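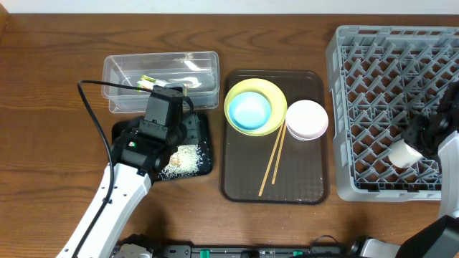

Dish Night, and Other Ways I Keep the Kitchen From Winning

Posted Dec 12, 2022

A few of you wrote in after my September post on pantry shelves to ask how I deal with the after-dinner mess. So I'm finally putting my clearing-up tips in one place. Some of these I got from my mother-in-law, some from readers, and one or two I learned by ruining something (goodbye, good wooden spoons).

Clear with a tray

I carried plates to the sink two at a time for most of my adult life and I have no idea why. Get a serving tray, put everything on it, walk once. Small bowls go in the middle, tall glasses stay off it altogether unless you like mopping. Chopsticks and spoons lie flat along the side so they don't roll. When you're done, wipe the tray too! The bottom picks up sauce rings and then you've got sauce rings on the table.

Scrape first, and give the scraps somewhere to go

I keep an open plastic tub on the table while I clear. Wrappers, paper napkins, the twisty bits off the bread bag, it all goes in there and gets tipped into the trash at the end. A see-through one is best, because the night my daughter's retainer went in, I spotted it. Rinse the tub with the last of the dishwater and it's ready for tomorrow.

Soak the right things

Rice pots and egg pans want cold water first. Hot water cooks the starch and egg on harder and then you're scrubbing till bedtime. Greasy stuff wants hot water and soap right away. Lindiwe Zwane emailed me to say she puts a spoonful of baking soda in a scorched pot, covers it with water and simmers it for ten minutes before scrubbing. I tried it on my worst saucepan and the black came up in sheets, so thank you, Lindiwe!

Don't soak anything wooden. Bamboo chopsticks, cutting boards, salad bowls – wash them quickly, rinse, stand them up to dry. If they lie flat they stay damp underneath and start to smell like a basement.

The order I wash in

Glasses, then silverware, then plates and bowls, then pots. Change the water before the pots if it's gone gray. My husband washes in whatever order things are stacked and we have agreed not to discuss it.

Dish rack upkeep

Plastic racks get that slimy film in the corners where the water sits. Once a week I fill the sink with hot water and a cup of white vinegar, drop the rack in for half an hour and go over the slots with an old toothbrush. Bautista Escobar wrote that he runs his through the dishwasher on the top shelf. Check yours for a dishwasher mark before you try that one, I warped a drainer that way in our old apartment.

A folded towel under the rack is fine overnight but hang it up in the morning.

Looking after a wood table

We eat at ours every day, so it takes a beating. Wipe with a damp cloth, going with the grain, and follow with a dry one. For white heat rings, lay a thin cotton cloth over the mark and pass a warm iron (no steam) over it for a few seconds at a time, lifting to check. That's worked on three rings out of four for me. The fourth one has a fruit bowl on it.

If your finish is oil, give it a fresh thin coat when water stops beading. Leave it overnight before you put anything down, and lay the oily rag out flat outdoors to dry before throwing it away. Balled-up oily rags can catch fire all by themselves, so please don't skip that.

Sponges

Wring it out, stand it on its edge, swap it when it smells. I cut the old one's corner off and it becomes the floor sponge, so it never sneaks back to the sink.

Bohdana Mykhailiuk asked what I use on tea stains inside mugs. Baking soda and a wet finger! A little salt works too if you're out. I'll do the stovetop next, including what to do about burner grates, so send me your tricks if you have any.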